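Why can you see your face in a shiny gold lid, but never in a block of wood? I love this question! Light travels in straight lines until it bumps into something. If that something is super smooth, the light bounces off neatly, and you get a reflection. If it's rough, the light scatters every which way. 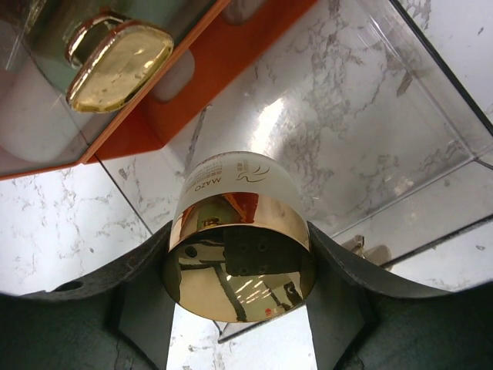
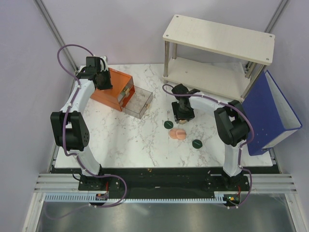
The jar with the gold lid, and the orange drawer unit with one drawer pulled out.

Try it at home! Hold a shiny lid up near something orange and look for a patch of orange in it. Now turn the lid a little (the patch slides away!). Frosted glass is different. It lets light through but mixes it all up, so you get a soft glow and no picture.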